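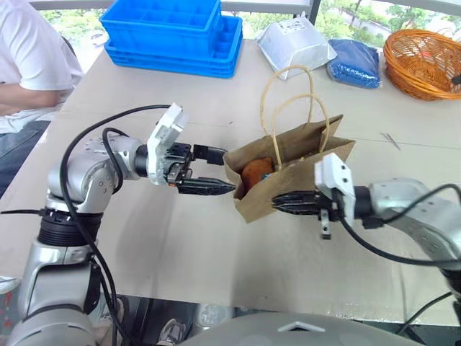
Zulema Aravena, materials technician

Home | Notebook | Methods | People

October, 4.30 pm

Paste trials again. Vuvik say their new wheat starch keeps for 18 days once cooked. I doubt it. The Stisamthorpe batch was sold to us on the same promise and smelt sour well before then.

Cooked 100 g at the usual strength and stirred it for 30 minutes, which Lysenko's old sheet insists on. I have never seen the point of such a long stir and would like to see one comparison that shows it matters. Put a jar in the fridge and left another on the bench by the window.

Peel strips: 11 cut from the same roll, grain lengthwise. Two went in the bin as I had creased them. The rest are under weights until morning.

Mekthorpe sent over their figures for the same starch. Very tidy, but no humidity given and no word on which paper they used — so I can't compare them with ours. Have asked. Not holding my breath.

To do: label the jars properly (lid AND side), find the good brush, check whether the fridge is really at the temperature on its dial. If anyone moves the weights, please write it down on this page.

Recent entries
Brush cleaning, second attempt
Blotter stock and what is left of it
Why the humidity log has gaps

Contact the workshop | © Notebook authors | Back to top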